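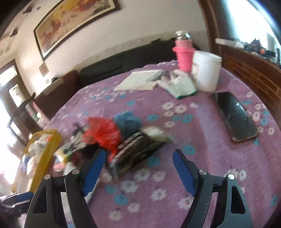 Figure 3. Pince à main au-dessus d'une table ronde encombrée, patins bleus écartés.

3. Préparer l'achat et le budget

Cette section s'adresse à la personne qui passe la commande. Elle est à lire avant la section 4 (Montage des doigts) et suppose que vous avez déjà choisi entre la pince seule et l'ensemble pince et bras. Les prix sont indiqués en euros, hors taxes et hors transport.

3.1 Ce que comprend chaque version

Nania Main : une pince à main avec ses deux doigts, un jeu de patins monté, une clé de réglage et le support de caméra. La caméra est vendue séparément. Prix : 560.

Nania Main Plus : le même contenu, avec la caméra, le câble long et un second jeu de patins. Prix : 699.

Le logiciel de transfert Likgate est fourni avec les deux versions. La licence couvre 2 postes. Chaque poste supplémentaire se commande à part, avec la référence indiquée sur le bon de livraison.

Note – La caméra de la version Plus peut être achetée plus tard, mais elle doit alors être étalonnée par vos soins (voir section 6.2). Si personne dans l'équipe n'a déjà fait ce travail, prenez la version Plus.

3.2 Évaluer le nombre de pinces

1. Dressez la liste des lieux où la pince servira. Un appartement, un atelier ou un bureau compte pour un lieu, quel que soit le nombre de pièces.

2. Pour chaque lieu, notez qui manipulera la pince et pendant combien d'heures par jour.

3. Prévoyez une pince par personne travaillant en même temps. Deux opérateurs qui se relaient peuvent partager la même pince, à condition de contrôler le serrage des vis à chaque changement de main.

4. Ajoutez une pince de réserve si le lieu est à plus d'une demi-journée de transport de votre atelier.

5. Reportez le total dans la colonne A de la fiche budget, en fin de manuel.

Attention – Ne comptez pas la pince de réserve comme une pince active. Les demandes de pièces faites sur cette base sont souvent trop courtes et doivent être recommencées en milieu de projet.

3.3 Choisir les patins selon les objets

Le choix des patins dépend de ce qui se trouve sur la table de travail. Sur une table de séjour comme celle de la figure 3, on passe d'une bouteille isotherme dans sa housse tricotée à un téléphone, puis à des sacs en plastique et à du tissu froissé. Les patins texturés bleus conviennent à ce mélange et sont livrés d'origine.

1. Classez vos objets en trois groupes : rigides, souples, fragiles.

2. Si les objets rigides et souples dominent, gardez les patins texturés.

3. Si les objets fragiles dominent (verre fin, coque d'appareil brillante), commandez les patins lisses, référence PL.

4. Pour un lieu qui mêle les trois groupes, commandez un jeu de chaque et prévoyez le temps de remplacement dans le planning. Le remplacement est décrit en section 7.

Note – Les sachets, les fils emmêlés et les papiers posés à plat demandent plus d'essais que les objets rigides. Comptez une séance d'entraînement de plus par opérateur si votre liste en contient beaucoup.

Les patins sont des consommables. Ils sont garantis pour 100 heures d'utilisation, après quoi leur remplacement est à votre charge. Inscrivez ce poste dans la colonne C, même pour un projet court.

3.4 Visiter le lieu avant de commander

Une visite évite de commander un câble trop court ou d'oublier un éclairage d'appoint. Elle peut se faire en une heure.

1. Mesurez la table principale et la distance jusqu'à la prise la plus proche. Le câble de charge fourni est court ; la rallonge n'est pas incluse.

2. Repérez les fenêtres. Une fenêtre très lumineuse placée face à la caméra efface les détails de la pièce. Prévoyez un rideau ou changez de côté de table.

3. Regardez les nappes et les tapis. Un tissu imprimé ne gêne pas la prise, mais une nappe qui glisse doit être fixée avec des pinces de bureau.

4. Vérifiez le passage autour de la table. L'opérateur doit pouvoir en faire le tour sans déplacer les chaises.

5. Faites signer l'accord d'utilisation à l'occupant et demandez-lui quels objets ne doivent pas être touchés.

Attention – Ne videz pas la table avant la visite. L'état habituel du lieu sert à estimer la durée des séances, et un rangement préalable fausse le calcul.

3.5 Remplir la fiche budget

Colonne A : nombre de pinces, réserve comprise sur une ligne séparée.
Colonne B : version choisie et prix unitaire.
Colonne C : patins et vis de rechange.
Colonne D : postes Likgate supplémentaires.
Colonne E : heures de formation.
Colonne F : transport et assurance.

Les heures de formation sont le poste le plus souvent oublié. Un opérateur débutant a besoin d'une demi-journée avec un formateur, puis d'une demi-journée seul. Les deux se paient, y compris si le formateur est un membre de votre équipe.

Pour les pièces d'usure, la petite visserie des doigts est vendue en sachet. Un sachet suffit pour deux pinces. N'utilisez pas de vis achetées ailleurs : une tête plus haute peut frotter sur les biellettes et bloquer la fermeture.

3.6 Délais et commande

1. Envoyez la fiche remplie à Iveta Danko, service commandes, atelier de Brornside.

2. Vous recevez un devis sous cinq jours ouvrés. Contrôlez la version, la référence des patins et l'adresse de livraison.

3. Retournez le devis signé. Le délai de fabrication commence à la réception de ce document.

4. Pour une livraison avant la fin de l'année, le devis signé doit nous parvenir en novembre au plus tard.

5. À l'arrivée du colis, ouvrez et fermez chaque pince dix fois à vide avant de signer le bon. Tout point dur doit être noté sur le bon, avec le numéro de la pince.

Les commandes de plus de dix pinces passent par notre distributeur Beneš, qui applique ses propres conditions de transport. Votre contact y est Vojtěch Baláž.

Note – Les pinces de location ne figurent pas dans cette section. Pour une location, demandez la fiche séparée à Judite Frade et ne remplissez que les colonnes A, D et E.

Suite : section 4, Montage des doigts.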